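How to Mount a Big Push Button on a Table

10 February 2019, by Branislav Krajčí
Last updated in August

A large push button, the kind from arcade machines, is a very nice part for a quiz game or for a reaction game with the family. Many people buy one and then it slides over the table at every hit. In this page I explain how I fix mine so that it stays in place and the table is not damaged.

You need the button in its round base, a piece of thin rubber mat, a sheet of double-sided tape, a cloth and a pencil. I used the tape from Haslinger, but any strong tape for furniture is good.

First choose the place. Sit down at the table as you will sit during the game and stretch your arm in a relaxed way. My button stands 7 cm from the edge. If it is closer, the wrist has no support. If it is much farther, small children must stand up to reach it.

Clean the wood with the damp cloth and let it dry for 16 minutes. Draw around the base very lightly with the pencil.

Now cut the rubber in the form of the base, a little smaller, so that it does not look out from under it. Put tape on both sides of the rubber. Press it first to the base and then set the base on the pencil line. Hold it down with the flat hand for 35 seconds and do not turn it.
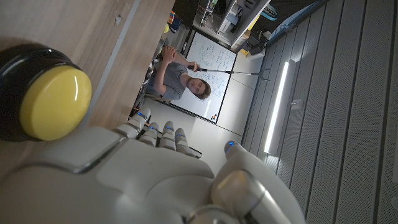

Durton wrote to me that on his oiled table the tape came off after one evening, and that he had better success with a clamp under the tabletop and no tape at all. I have not tried it, but for oiled wood I would believe him. On my table the tape has held for over 7 weeks.

Before the first game, press the cap in the middle and then on each side. It must come up again every time. If it stays down on one side, the base is probably not standing flat, and you should lift it and look for a fold in the tape.

For removing, do not pull upward. Warm the base with a hair dryer on the low step, push a thin plastic card under the rubber and move it slowly from left to right. The rest of the glue I rub away with the thumb and a drop of cooking oil. Wipe the pencil line last, with a soft eraser.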